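Pads

The instruction sheet for the gripper was four pages long and had been written by someone at Tovar who had since left. Henrike Mühlbauer had read it three times. It said that the foam on the fingers was to be inspected at the start of each shift and changed when worn. It did not say what worn meant.

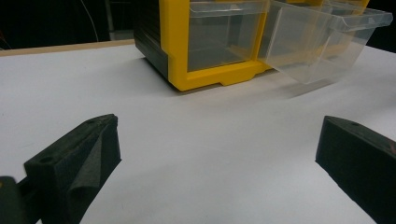

3 min read

She set the tool down on its stand and wrote in the log: left pad creased along inner face, right pad flat, drawer task continuing.

Malte Brinkmann came in at 7 with the screwdriver set. He had serviced the Lisomum cell for eight years and disliked adjectives.

'Creased how far?'

'Down to the lower edge.'

'Does it still open the drawer?'

'It did yesterday. The lip went in crooked twice and I had to back off.'

He took the tool from her and closed the fingers on a steel gauge. Then he closed them again with the gauge turned over. The second reading differed from the first by three tenths of a millimetre. He showed her the number and waited for her to write it down.

'Foam or finger?' she asked.

'We take the foam off and find out.'

The old pad came away in one long strip and left glue behind. Malte cleaned it off with a cloth and a little solvent, working from the tip towards the mount. With the finger bare he measured again. The difference was still there.

'Finger, then,' said Henrike.

'Or the screw.' He put the driver in and turned. It moved a quarter turn before it bit. 'Who fitted this?'

She looked back through the log. The entry was from March, in small upright handwriting – Giorgia Melis, left finger replaced, torque not recorded. Giorgia had gone to the Vindness site in the spring and had taken the torque driver with her.
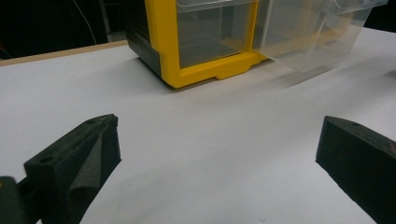 Drawer cabinet and gripper fingers at the table.

Malte tightened the screw by hand, marked the head with a paint pen and measured a third time. Both readings agreed. He cut a new pad from the roll, pressed it on and held it for the time printed on the backing, which he checked against the wall clock.

'Ask Vindness for the driver,' he said.

'I asked in April.'

'Ask again.'

She wrote the message while the glue set. Then she picked up the tool, brought it over the white table and lined the fingers up with the drawer.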